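Dry Goods on the Desk

The shared table is where most office kitchens end up. At Brunine, a drafting firm in the Grollberg district, the kitchen proper closed for rewiring in December and its dry goods moved to the worktops, where they have stayed. The arrangement works better than expected, mostly on account of the containers.

Powders and granules fail in storage through moisture. Sugar cakes, creamer clumps, and instant coffee turns to a single hard disk. A lid that seats evenly does more to prevent this than any packet of desiccant. Clear glass has the advantage that the level can be read from across the table, and it does not hold odors. Its weakness is light, which matters little for sugar or salt and a good deal for tea.
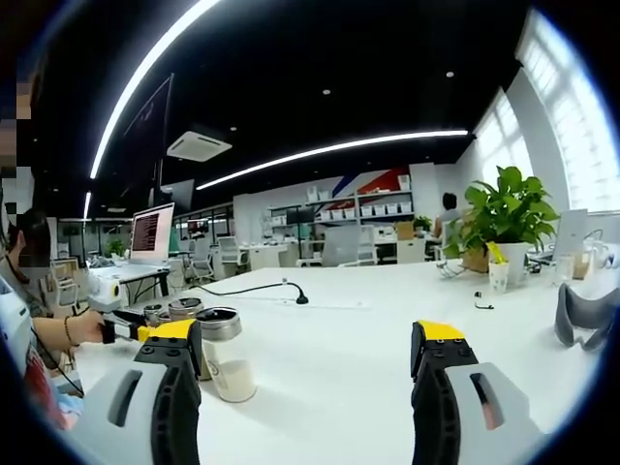

Tea and ground coffee therefore go in metal. Short canisters are preferable to tall ones on a work surface — they are harder to knock over with a sleeve or a cable, and a spoon reaches the bottom. A capacity of 400 grams is enough for a team of 12 for most of a week. Larger tins are opened so often that the last 100 grams are stale before they are used.

Labels deserve more care than they get. White powders look alike, and printed text on glass fades with washing. Fluterine, which supplies the firm's pantry stock, recommends a second label on the base with the date of filling.

Plants may share the table, provided they are watered away from the jars. Refill over a tray, wipe the rim, and close the lid before setting the jar back.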